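Chapter 5
The Lid Problem: How Packages Learned to Close Again

For most of the history of shopping, a package had one job, and it ended the moment you got it home. You tore the thing open, used what you needed, and dealt with the rest by means of a clothespin, a rubber band, or optimism. The idea that a wrapper might be asked to close again came late, and the people asked to make it happen were not pleased.

Ghislain Hawthorne, who ran the closures bench at Jakcombe, kept a drawer of failed lids and a notebook to go with it. The notebook reached entry 908 before he retired. Entry 7 reads, in full, "Opens well. Will not stop opening." 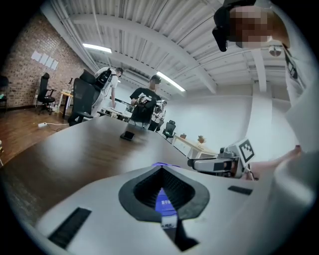
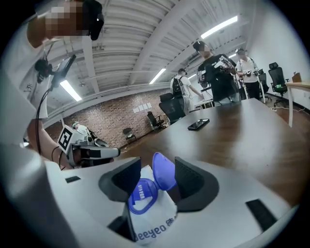
Second picture: an oval frame and flip lid on a soft pack.

His trouble was that a good closure has to please two people who happen to share a body. The first is in a hurry and has one hand free. The second comes back a month later and expects the contents to be as they were. Make the lid easy for the first and it tends to gape; make it tight for the second and somebody goes to find the scissors.

Bevby, a rival firm, tried to settle the matter by survey. Over 70 percent of its respondents said they always closed the lid. Bevby then visited their kitchens, and the survey was not repeated.

In this chapter we look at hinges, adhesives, and seals, in that order. Before starting Section 5.1, find a resealable package at home and check whether it is closed.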